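Clastow grasp project - final report (part 2, software)

Our part of the project was the control and planning side. Hardware group has there own report. The aim was a pick routine in simulation that takes the wrist camera view, works out where the object is between the fingers, lines up and closes. Had to run on the lab desktop without anyone babysitting it.

Software used. Simulator is Jokora, planner is Tsikata, plus our own Python code in between (the repo is called Baser, don't ask). Baser has three nodes - perception, alignment, grasp. They talk over plain message queues. We tried one big script first and it was awful to debug, so split it up in March.

Perception. Started with a colour threshold, worked OK on plain backgrounds. Fell over when the object's own shadow got included in the mask, which pulled the centre upward. Swapped to a small segmentation net trained on 3,000 rendered images. Random lighting, random surface colour, random object pose. Training took one evening.
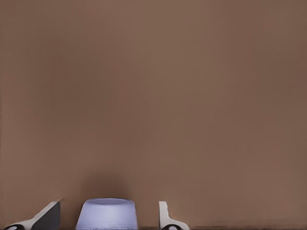
Alignment. This node only cares about the sideways error, meaning the gap from the object to each finger. If the gaps aren't equal the wrist shifts over before closing. First version corrected the whole error in one move and overshot, then overshot back the other way. Now it moves half the error each step and stops when the difference is under 2 pixels. Slower but it settles.

Planning. Tsikata handles the approach path. Default timeout was too short for us and it would give up near the joint limits, so we raised it. Also had to add the table as a collison object by hand, the importer skipped it. Lost most of a Wednesday to that one.

Results. Final version got 84 percent of grasps in the test set. Threshold version was well under that but we changed the test poses in between so can't compare them properly. Most failures were objects low in the camera view where the mask only gets the top part. Centre estimate is still fine sideways, height is a guess.

Still to do:
- depth input, so height isn't guessed
- retry after a failed close (right now it just stops)
- logging - more than 25 runs were saved with no seed so we can't replay them
- clean up the config files, two of them do the same thing

Run instructions are in the readme. Start the simulator before Baser or the perception node hangs.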